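Home | News | Safety | Events | Contact

Lasetby Adds Evening Safety Patrols for Lantern Festival

LASETBY, November – Lasetby will put 64 trained stewards on its downtown streets for this year's Lantern Festival, the biggest safety crew the festival has ever had!

The stewards will work alongside town police from 4 p.m. until the last shuttle leaves. Bags will be checked at all nine entrances, and Pedeck Street will be closed to cars from noon.

"We want families to come out, stay late and have a wonderful night," said Natnael Mersha, the town's head of public safety. "People asked for more friendly faces at the gates after last year's long lines, and we're so happy to deliver them." 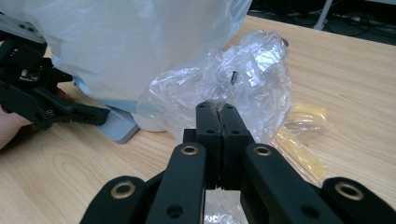 A fold of clear plastic bag held between two black gripper fingers.

Visitors who bring a clear bag can use the fast lanes at the Reritz Square and Fahmy Bridge gates. Large backpacks, glass bottles and fireworks are not allowed. First aid tents will be open at 12 spots along the route, and lost children will be looked after at the library.

Amanuel Zeleke, who trained the stewards, said the group spent 14 evenings walking the route and practicing crowd drills. "They know every alley and every exit by now, and they can't wait to get started!"

Entry is free. Gate maps are at the town hall front desk.

Comments

marla_k: Is the Fahmy Bridge gate OK for strollers?

Dov: Great news, the line at Reritz Square was awful last time.

pedeckresident: Where do we park if we live on the closed part?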